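October, late

Read the Girnel brochure again over coffee. It wants 200 a month from me and promises I'll retire "with confidence," whatever that pays. The fee is on page 11, in gray type.
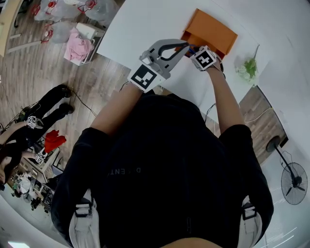 White table, orange bag or box, black T-shirt.

Yaman charges less but only if you keep 100 in their cash account, earning next to nothing. I asked the Grindau branch which was better and got a leaflet.
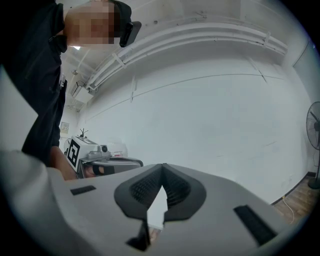
The leaflet has a chart that only goes up. I'd like to see the one with the bad years in it. Premska at least prints 2 of those, very small. 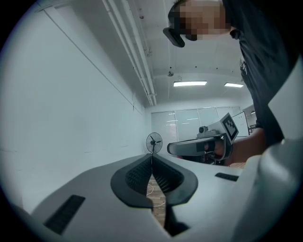
Gray plastic, wooden floor underneath.

Signed nothing. Moved 100 into plain savings and will call Premska about the exit charge.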